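Setting Up the Wrist Camera for a Team Practice Run
Plondmont Student Robotics Program, Workshop Guide 4 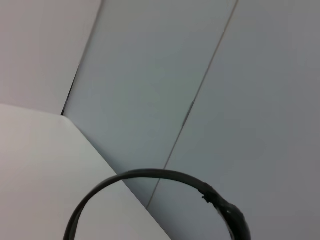 Wrist camera view with plain panels behind. The black band crosses the lower part of the picture.

This guide applies to all student teams preparing an arm for the Skormont Challenge. It assumes that the arm has been assembled and that the team has completed Guide 3. Allow 40 minutes.

Before starting

Clear the work area and switch off the arm at the wall. Students must wear safety glasses whenever the arm is powered.

Steps

1. Fit the camera to its bracket and tighten both screws by hand.
2. Run the cable along the forearm, leaving enough slack for the wrist to turn fully in each direction.
3. Restore power and open the viewer on the team laptop. Set the arm speed to 40 per cent.
4. Move the arm until plain surfaces fill most of the view. Pale grey or white is suitable. Edges and seams between panels should look crisp; if they are soft, adjust the focus ring.
5. Save one picture to the team folder and record the arm position in the logbook.
6. Run the wrist through its full range for 60 seconds. Return to the recorded position, save a second picture and compare the two. If the seams have shifted, repeat from Step 1.

Teams may raise the arm speed to 100 per cent only after a supervisor has signed the logbook.

Questions about this guide should be directed to Kadir Kahraman, Program Coordinator. Replacement screws and cables are kept in the grey cabinet.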